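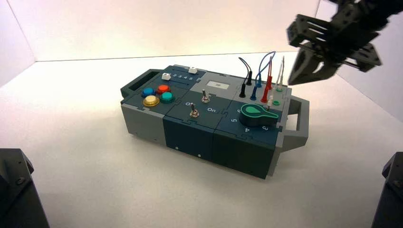 Guten Tag an alle, ich baue seit July an einem Übungskasten mit Bedienelementen, und jetzt komme ich bei der Beschriftung nicht weiter. Der Kasten besteht aus Blöcken, die wie Puzzleteile ineinander greifen, mit einem Griff an jedem Ende. Der Schieberegler hat Zahlen von 1 bis 5 und ist gut verständlich. Beim grünen Drehknopf sind die Zahlen rund um den Knopf gedruckt, und die Kinder in unserer Gruppe drehen ihn gern, aber sie lesen die Zahl oft an der falschen Stelle ab. Auch bei den Kippschaltern bin ich unsicher: Es steht „O“ und „On“ daneben, und manche verstehen das nicht.

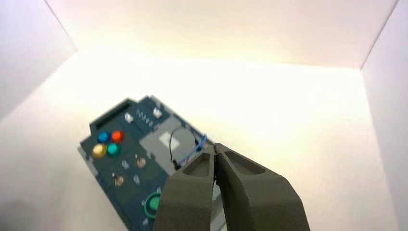 Außerdem möchte ich wissen, wie man ein dünnes Kabel an der Platine so befestigt, dass man es nicht aus Versehen herauszieht. Ich habe Heißkleber probiert, aber dann kann man nichts mehr reparieren. Für das ganze Material habe ich 44 Euro Budget übrig.

Vielen Dank im Voraus
Nisha Lodhi

---

**Sille Kárason**

Hallo Nisha, ich habe für eine Werkstatt ähnliche Kästen gemacht. Meine Erfahrung:

- Eine Spitze am Knopf reicht den Kindern meistens nicht. Male mit weißem Lackstift einen Strich von der Mitte bis zur Spitze.
- Bei den Schaltern würde ich kleine Aufkleber nehmen, „Aus“ und „An“, oder nur einen roten und einen grünen Punkt.
- Für das Kabel: zuerst eine kleine Schlaufe legen und diese mit einem Kabelbinder am Gehäuse festmachen. Dann zieht man an der Schlaufe und nicht am Stecker. Den Kabelbinder kann man später durchschneiden.

Den Lackstift bitte 60 Minuten trocknen lassen, ich war einmal zu schnell und alles war verschmiert.

---

**Savita Tomar**

Heißkleber geht mit Isopropanol wieder ab, bei mir jedenfalls.

---

**Vandana Kaushik**

Ich stimme Sille bei der Schlaufe zu. Nur soll der Kabelbinder nicht zu fest sein, sonst drückt er die Isolierung ein. Die Farben der Punkte würde ich mir noch überlegen, denn rote und grüne Tasten gibt es bei solchen Kästen oft schon.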